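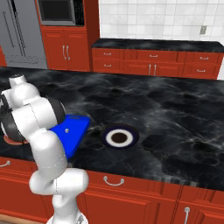
*White robot arm and a flat blue object, dark marble counter.*

## Wifi and phone tips for people who work at the kitchen end of the house

Updated Feb 25, 2021. Quick ones, adding more when I get time.

**Router placement.** High and out in the open. Not behind the microwave, not in the cupboard with the pans. Metal and water both eat signal, so the fridge and the fish tank are out too. Mine sits on top of a bookcase in the hall and the kitchen went from 9 Mbps to 50. Same plan, same router (a Horkeo, the flat one with the annoying light).

**Annoying light.** Electrical tape. Or look in the settings under LED - some have an off switch buried three menus down.

**Restart order.** Modem first, wait till its lights settle, then router, then the phone adapter. Do it backwards and the adapter grabs no address and sits there blinking. Ask me how I know.

**Desk phone at home.** If work sent you one, don't plug it into the wall phone jack. It wants the network port. The little plug will almost fit the wrong hole, dont force it.

- Headset buzzing? Move the phone's power brick to a different strip than the laptop's.
- Echo on calls: turn your speaker down before you touch the mic.
- One way sound (you hear them, they don't hear you) is nearly always the router. Look for a setting called SIP ALG and turn it off. Save, restart.

**Cables.** Label both ends. Masking tape and a marker, bread bag tags work too. I bought the Jonham label tape once and it peeled off in the first warm week of September, so back to masking tape.

Flat ethernet cable goes under a rug fine. Not under a door that drags. Measure the run with string first and add a bit for corners - I ordered 18 feet, needed more, had to start over.

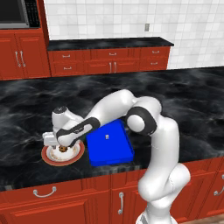 And don't coil the extra tight round a power cord. Loose loops, a velcro strap, hang it on a hook.

**Sticky ports.** Dust mostly. Wooden toothpick, power off, gentle. No paper clips!! Canned air in short bursts, can upright.

**Grease.** Anything with vents near a stove gets a film on it. Unplug, wipe with a barely damp microfiber cloth and one drop of dish soap, then dry cloth. Never spray the thing itself. Spray the cloth.

**Passwords.** Write the wifi one on a card inside a cabinet door. Guest network for guests, seperate name. Nadon and Amin routers both have it under Wireless, others vary.

**Battery backup.** Small one, modem and router only. Keeps the phone up when the power blinks. Don't hang the printer on it, drains it flat in no time. Test it twice a year by pulling the plug.

Still to add: doorbell chimes, old phone jacks, what to do with the box of mystery chargers.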